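Ticket 2000 - Rivon e-reader, chapter breaks missing
Opened January 29, 2018
Status: open

Title affected: Marinho, a novel, Predora edition. The contents list stops at chapter 3. Later chapters load as one block, and the page count sticks at 112 of 400.

Steps tried:
Deleted and downloaded the file again - no change.
Cleared the reader cache - no change.
Opened the same file in Grilier - all chapters listed.

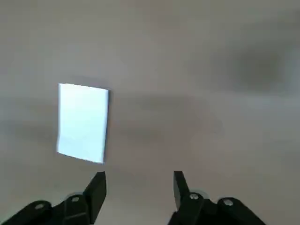 The fault follows the Rivon app, so the file was left alone. Log sent to the app team. Fix planned for the February update.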